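How to Prepare for a Pre-Shipment Inspection

Buyers who order from an overseas supplier are advised to arrange a pre-shipment inspection before the final balance is paid. The inspection takes place at the factory or its warehouse, once production is complete and most of the order is packed. This page explains how to book an inspection with Ostus, which documents to send, and how to read the report.

Before you begin

You will need the following:

Your purchase order or proforma invoice
The product specification, with drawings or artwork if they exist
The packing list, or the supplier's draft of it
The name, street address and telephone number of the place where the goods are held
A reference sample, if one has been approved

The address deserves particular care. Many suppliers give the address of their trading office, and the goods are often held in another town. Ask the supplier to confirm in writing where the cartons will be on the day of the inspection.

Step 1. Confirm the production status

Contact the supplier at least 7 working days before the planned shipping date. All of the goods should be finished, and at least 80 percent should be packed in export cartons. If the supplier cannot meet this condition, move the inspection date. A visit made too early will be reported as "Pending", and a second visit will be charged at the full rate.

Step 2. Write the inspection checklist

The checklist tells the inspector what to verify. A general instruction such as "check quality" cannot be applied in a factory. Each point should name a feature, a requirement and a tolerance. For household textiles, a typical entry would give the finished size, the permitted difference in size, the fabric weight and the method of measurement.

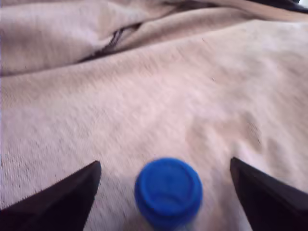 Beige fabric with a raised fold.

Defects should be sorted into three classes. Critical defects make the product unsafe or illegal to sell. Major defects would lead a customer to return it. Minor defects depart from the specification but do not affect normal use. If the buyer provides no classification, the inspector will apply the standard Ostus list for the product category.

Step 3. Choose the sample size

Sampling follows the acceptance tables used throughout the trade. General Level II is suitable for most consumer goods. Level I may be chosen for a repeat order from a supplier with a good record, and Level III for a first order or after an earlier failure. The buyer also sets the acceptance limits. In the absence of instructions, no critical defects are accepted, and the limits for major and minor defects are set at 2.5 and 4.0.

Step 4. Submit the booking

Complete Form 424 and attach the documents listed above. Bookings received before 4 p.m. local time are processed the same day. Orders placed through the Asov purchasing portal may be booked directly from the order page - in this case the supplier's details are filled in automatically, and should be checked before the form is sent.
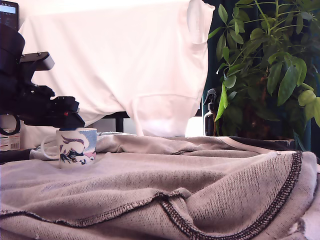

Page last changed: August, revision 7

Step 5. Inform the supplier

The supplier must know the date of the visit and must agree to give access to the goods. Ask for the following to be available on site:

A clean, well-lit table near the goods
Staff to move and open cartons
Any measuring or test equipment that the inspector does not carry
The approved reference sample, sealed and signed

Cartons are selected by the inspector alone. Samples set aside in advance by the factory will not be accepted, and any attempt to restrict the selection is recorded in the report.

Step 6. Read the report

The report is sent within one working day of the visit. Begin with the overall result, which will be Passed, Failed or Pending, and then read the remarks. A shipment may pass on defects and still carry an important remark - for example, a carton mark that differs from the purchase order.

A failed result does not cancel the order. The decision to accept, rework or reject the goods remains with the buyer. Where rework is agreed, request a written plan from the supplier and book a re-inspection once the work is complete.

Laboratory testing

An on-site inspection does not replace laboratory testing. Fiber content, colorfastness and chemical limits cannot be established at the factory. Samples may be drawn and sealed during the visit and sent to the Lenihan laboratory, or to another laboratory named by the buyer. Courier costs are invoiced separately.

Related guides

Container loading supervision
Factory audits for first-time buyers
Using the Velar report archive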